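April, early

Woke at 5:40 and could not get back to sleep, so I went down and fed the starter. It had dropped a little overnight. I've moved it off the windowsill, where the nights are still too cold for it, and put it on top of the fridge.

Bread is the main thing this month. I told myself in January I would stop buying loaves, and so far I've bought two, both when I was sick. The flour from Perkerix is nearly gone. I like it but the bag says strong and it doesn't act strong. At 70 percent water the dough spreads out like a pancake if I leave it ten minutes too long on the counter. I ordered the Siu flour this morning to compare. Shipping cost almost as much as the flour did.

Today's dough: the last of the white, a handful of rye, salt, starter. I mixed it before work and folded it when I got a break between calls. Missed the third fold completely. There was a long meeting about moving the invoices over to Drotus and I forgot I had anything rising. By the time I came back it was up to the rim of the bowl and full of bubbles, so I shaped it right away and put it in the fridge.

Walked to the hardware store at lunch for a new scraper. They had metal ones only. I bought one and then worried all the way home that it would scratch the bowl. It started raining by the bank. I should keep an umbrella in my work bag and I write that down every spring.

Spent some of the afternoon adding up what I've saved. A loaf at the bakery on the corner is too much now. If I bake 2 a week, flour and gas together, I still come out ahead, though less than I thought. The oven is the expensive part. It takes forever to heat and the dial is off by a good bit. I set it to the highest mark and use the little thermometer inside.

Phoned the landlord's office about the oven door, which still doesn't close flat. They said they'd send somebody within 14 days. They said the same in February.
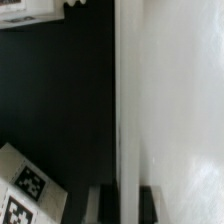
Do I bake tonight or leave it until morning? Morning, because cold dough is easier to score and I'm too tired to wait for the oven.

Supper was soup and the heel of the last loaf, toasted. It was dry but fine with butter. I scraped the burned bit off into the sink and then had to clean the sink.

Things for tomorrow: oven on at 6, loaf out by 7:30, call the dentist, take the glass down, pay the Plekex bill before it goes late again. Look for the razor blade I score with. It was in the drawer with the string and now there is only string.

Rain stopped by nine. Fed the starter again, a smaller amount this time, and went up to bed.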